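# Leave the cord out

I moved into the Buchanan building with two lamps and 704 square feet, and I spent the first week hiding cords. I bought the adhesive clips, the plastic channel that runs along the baseboard, and a box with a lid for the power strip. By April half the clips had dropped off, and I had to pull the channel away from the wall to move a lamp eighteen inches. It took the paint with it.

I think most of us should stop doing this with desk lamps.

A desk lamp gets moved. You slide it over to read, you push it back to eat lunch, and you turn it when the sun goes down. A cord that is clipped to the back of the desk fixes the lamp to one spot, and then you lean toward the light all evening. My neighbor Wilma Kerr has worked that way for years and has the neck to show for it.

The usual complaint is that loose cord looks messy. Tangled cord under the feet is a real problem, and I would not defend it. But a few loops sitting around the base are a different matter. The slack is there when you want it and the floor stays clear. Vesela Kos, who repairs lamps in Diltham, told me most of the bad cords she replaces were bent hard behind furniture — stapled, pinched, or folded tight under a rug. A loose coil has no sharp bend in it. 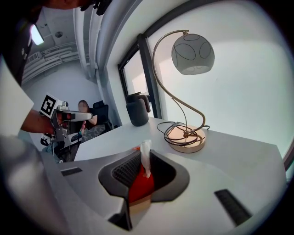 *The lamp with its black cord looped at the base, pitcher by the window.*

I also think a lamp with a curved brass-colored stem and a round shade is nice enough to carry its own wire. A pitcher on the same desk doesn't bother anyone, and it does less work than the cord does.

There are limits. Keep the loops loose, and keep them away from anything you pour. If you have a cat or a small child, use the clips. Don't leave a long cord coiled up under a heater.

For everyone else, I'd take the box with the lid back to the store. Mine is in the hall closet, and it holds batteries now.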